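Sallalness Plank Top, natural

Solid feel, long boards, light color. Made for us by Ivitz. Sold by the top, legs not included (see Dresevard frame, sold seperately).

Back in stock in two lengths. The long one sold out in October and took forever to come back, sorry to everyone who was on the list. If you asked to be emailed you should have it already. Check spam.

What you get: one top, one small tin of oil, one cloth, felt pads. Screws for the Dresevard frame are in the frame box, not this one. People keep calling about that.

Finish is a clear matte oil. Goes on thin. Needs a fresh coat when it starts to look dull, maybe once a year in a kitchen, less in an office. Wipe on, wait 17 minutes, wipe off. Don't leave puddles, they dry sticky and you'll be sanding. Oily cloths go outside flat to dry, never balled up in the trash.

Color varies from batch to batch. If you need two tops to match, order them together and put a note in the comments box so we pull from the same pallet. We can't match a top you bought last year. Can't do stain either. Painted edge yes, black or white, adds 11 days. 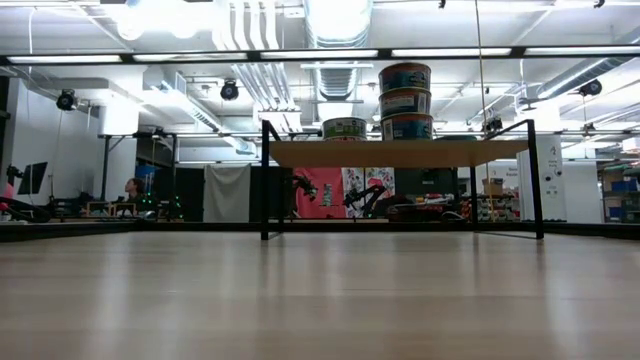 Long light planks with a dark edge. Small black-framed table behind.

Weight: the long top needs 2 people to carry. Carry it on edge, like a door. Flat and it flexes in the middle and somebody gets pinched. Let it sit indoors overnight before you screw it down, longer if the truck was cold.

Cutting it down is fine. Fine tooth blade, tape over the line, good side up with a hand saw, good side down with a circular saw. Oil the cut end right away or it will drink up every spill. We don't take back tops that have been cut, drilled or oiled by the customer. Sink cutouts we don't do in the shop anymore, and a top with a sink in it is not covered, water always gets in at the faucet end.

Will it work on your old Hrubý legs? Mostly yes. The older ones with the square plate need longer screws. Measure the plate first and call us, we have a bag of them at the counter.

Heat: use a trivet. A mug is ok. A pot off the stove will leave a ring and you will have to sand it out. Light scratches come up with a gray pad and a little oil, always with the grain.

Shipping is a flat $100 to the curb, any length. Driver does not bring it in. Look the box over before you sign and write down any crushed corners on the slip. Free pickup at the shop, bring blankets and straps, we dont lend ours out now.

Samples: small offcut, free, just pay the postage. One per household please.

Shares 11 | Comments 2

Page updated April 2, 2018 | © Sallalness | Contact the shop | Back to top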